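4.2 Refill habits and the limits of self-report

Most studies of household reuse ask people what they do with containers once the contents are gone. We have doubts about this. A person who keeps jars will say that she reuses them, and she may believe it, but a shelf of kept jars is storage. It says little about whether a new container went unbought. The Nitamport survey, which is the one most often cited in support of refill shops, did not separate the two, and its headline result should be read with that in mind.

Our own interviews were held in 24 homes in the Manalo district, each visited two times. On the first visit we asked the adult who did most of the shopping to name every container in the kitchen that had held something else before. On the second visit we asked the same question without warning. The two lists rarely matched. Items named with some pride the first time were missing from the second list, and in several homes nobody could say where they had gone. Glass with a lid that still closed, such as the jar in the first picture, was the kind of item people named first and talked about longest.

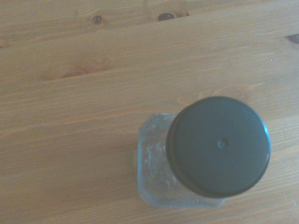
Mutua Kioko objected, on reading a draft of this section, that forgetting a jar is no proof that it went unused, and that people seldom remember which cup they drank from either. The point is fair. We have since dropped the word "disused" from our coding sheet and replaced it with "not recalled." It does not rescue the earlier surveys, though, which rest on recall from start to finish.

A second problem is price. The Tiltetti refill counter sold dry goods by weight, and its supporters treated rising sales as a sign that packaging was being avoided. Salazar and Yap make this claim in their report on the counter's opening season. They do not report what customers carried the goods home in. When we asked, 20 of our respondents had used the counter at least once, and many described taking the thin bags supplied at the till -- bags that were then thrown out. We cannot tell from interviews how common this was across all customers, and neither can anyone working from the sales records alone.

Drinks bottles are a harder case again. Respondents did not think of them as containers to be kept. They were bought full, emptied, and dropped in the recycling, and talk of reuse was mostly limited to watering plants or freezing water for a cooler in summer. The Filtov return plan assumed that a small deposit would change this. Perhaps it did, but the published figures count bottles handed in and make no comparison with curbside collection over the same months. A bottle moved from one bin to another has been counted as a success.

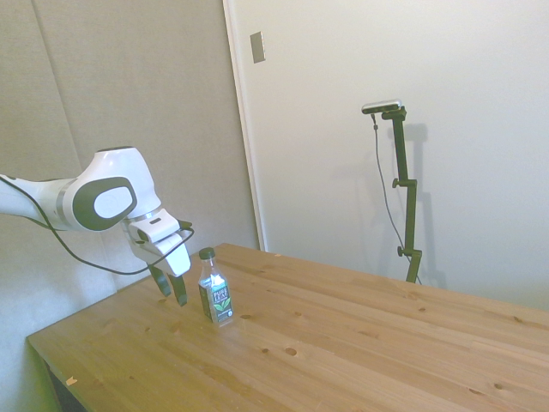 Figure 2. Plastic tea bottle, upright on a light wooden tabletop.

We do not conclude that deposits fail. The evidence offered so far would look much the same whether they worked or not, and that is a weak basis for the spending now proposed. Kwon's suggestion of weighing household waste before and after a plan begins is better, if costly. It would also need a comparison district, which none of the plans reviewed here has had.

Contact the editorial office | Copyright the authors | Back to top
Search this journal Enter keyword or author Go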